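How Do You Teach a Robot to Use Its Hands?
Young Visitors' Guide, Robot Learning Room

A robot does not know how to pick up a cup or open a box when it is first switched on. A person has to teach it. At the Eder Center, our engineers teach robots in 2 main ways.

The first way is called teaching by hand. The engineer holds the robot's arm and gently moves it through the job. While this happens, sensors in the joints record every bend and turn. Later, the robot can repeat the same movements by itself. You may have learned to write your first letters in a similar way, with a grown-up's hand around yours.

The second way is called remote control, or teleoperation. The engineer wears special gloves, and the robot's hands copy what the engineer's hands do. If the engineer bends a thumb, the robot bends its thumb too.
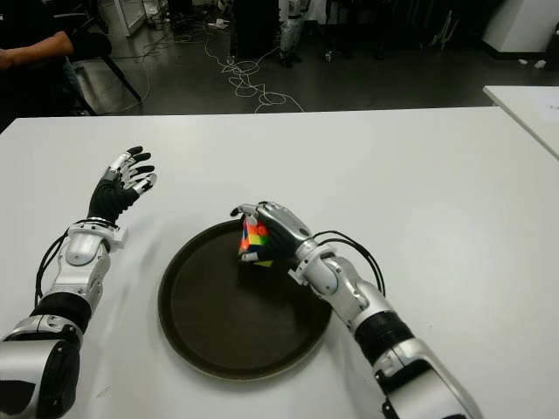
Gripping is one of the hardest lessons. A robot must learn how far to close each finger and how firmly to press. If it squeezes too lightly, the object slips. If it squeezes too hard, the object may break. A Rubik's cube held over a round tray, with the robot's thumb and fingers wrapped around it, makes a good lesson because a cube has flat sides and sharp corners. The other hand can stay open until the job calls for it.

One lesson is never enough. Each complete try is called a demonstration. Our team recorded 437 demonstrations of a single task in August. The object starts in a slightly different place each time, so that the robot learns to look for it.

A computer program then studies all of the recordings and searches for patterns. "We save the clumsy tries as well," says Regula Ortner, who leads the teaching team. "They help us see which movements need more practice."

Words to Know

Demonstration: one complete try at a task, recorded for the robot to learn from.
Joint: a place where an arm or finger bends.
Sensor: a part that measures something, such as movement or pressure.
Teleoperation: controlling a robot from a distance.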